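Talks > Tableware and Manners > Speaker notes

Talks | Dates | Handouts | Contact

The Well-Laid Table: notes for the evening talk

12 shares | 4 comments

(Amra asked for these afterwards, so I have tidied the spelling and left the rest. Where it says "pause", I did not always pause.)

Opening. Wait for the chairs to stop scraping. Say good evening. Do not begin with the joke about the fish knife. It died in March and there is no call to dig it up.

Ask for hands: who ate their last meal at a table? Then: who had put anything on the table first, apart from the food and their elbows? Expect the second show of hands to be much smaller and slightly smug.

My claim tonight is a modest one. Laying a place for one person takes less time than finding something to watch while you eat, and it makes beans on toast feel like a decision. I have no science to back this up. I have thirty years of eating beans on toast.

Part one: where things go

Most people know more than they think. Fork on the left, knife on the right, blade turned in towards the plate. Spoon outside the knife if there is soup. Glass above the knife. Anything to do with bread goes to the left, and at a big round table you will still eat your neighbour's roll, and he will still eat the next man's, all the way round until somebody gets none.

Then come the other ways. Fork and knife together on the left is the one that gets letters. I used to be firm about it. Ilir Kolev, who runs the Itard tea rooms, lays every place like that and has done for years, and when I raised it with him he asked whether any customer of mine had ever failed to find a knife. I had no answer, chiefly on account of having no customers.

So here is where I have ended up. If the pair sits on the left, put them side by side, straight, handles towards the diner. It frees the right-hand side for a cup, and that suits breakfast, or a slice of something in the afternoon. What looks wrong is cutlery lying about at angles, as if it had been dropped from the landing.

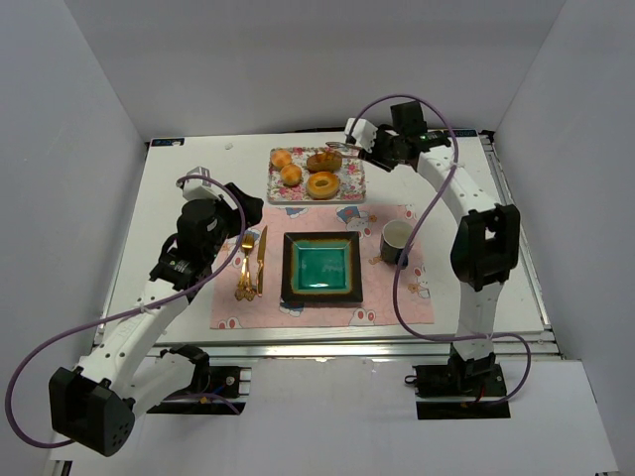
Gold cutlery next, as it always comes up in questions and I would rather get in first. I was brought up to think gold forks belonged to people with fountains. Now they are everywhere, and I have come round to them, with reservations. Gold is kind to dark plates. Put a gold fork beside a black rim or a deep green glaze and both look as though they cost more than they did. Put the same fork beside plain white hotel china and it looks like a prize somebody won.

Read the care instructions before it goes in the dishwasher. Radka Kneževič did not, and has a very nice set of forks in two colours. She calls it a mixed set. We all call it a mixed set when she is in the room.

(If Radka is in the room, skip to square plates.)

Square plates. I know. They had their moment, and then everyone was told to be embarrassed about them and carried them off to the charity shop, where I bought mine. They do not stack well with anything round and they are a nuisance in a small sink. On the other hand, a square plate lines up with the edge of a mat and with a knife and fork, and for those of us who straighten pictures in other people's houses that is worth a good deal. One with a coloured centre and a dark rim does half the work for you. Toast also fits. Nobody at Brandex ever put that on the box, and I think they missed a sale.

Part two: the mat

Hold up the plain linen one, then the one with cats on it. Wait for the noise.

There is a school of thought that says a grown-up table should have a grown-up mat. Mireille Deschamps belongs to it. She gave this talk before me, and her notes, which I inherited in a ring binder, say "NO NOVELTY" in capitals on three separate pages. Mireille owned a great many beige things and I learned a lot from her.

I part company with her over cats. A pink mat with little cat faces and flowers under a dark, shiny plate is a perfectly sound arrangement. The plate is serious enough for both of them. Where people go wrong is in going on: cat mat, cat mug, cat napkin ring, and by pudding you feel watched. Allow yourself one silly thing for each place and keep the rest quiet.

Practical points on mats, to be read out fairly briskly:

It should be wide enough to take the plate, the cutlery and the cup, all of them on it. A fork half on and half off will rock every time you touch it.

Centre the plate on the mat first, then lay the rest out from the plate. Doing it the other way round leads to shuffling.

Wipe the back as well. Have a look at the back of yours when you get home and then do not ring me.

Part three: the cup

Mug or cup and saucer? For one person, at home, a mug. Saucers are for company and for teaspoons with nowhere to live. Set it to the right, near the edge of the mat, where a hand will find it without crossing the plate. Zlatko Živković is left-handed and has been waiting for me to say something about this since 2,000 words ago, so: swap it over, Zlatko. You have always been allowed.

Leave the mug empty until the person sits down. I have seen places laid with the tea already poured, and it sat there going grey through the whole of grace.

A note on money

Someone will say it is all very well if you can afford it. Fair. The Manurung catalogue has a place setting at 300, and I passed it round at Atine and watched it come back faster than it went. My own plate, mat, fork and knife came from four different shops and none of them knew about the others. Buy one good place before you buy six poor ones. You can only sit in one chair.

Exercise (if time, and there is never time)

Hand out the boxes, one per table. Each has a mat, a plate, a knife and fork and a mug. Ask them to lay a place for somebody they like, and then the same place for somebody they are slightly afraid of. The second one is always straighter. Get them to say why. Let the table at the back go first or they will hide.

Collect the forks yourself, at the door.

Questions I got last time, with answers I thought of in the car

Does the fork go tines up or down? Up in this country. If you are laying down, you are either French or showing off.

Is a paper napkin all right? Yes, folded. Kitchen roll is all right too, if you tear it straight.

What about trays on the lap? I said that was a different talk. Amra Tomić has since asked me to give it.

4 comments | Share | Print | Previous talk | Next talk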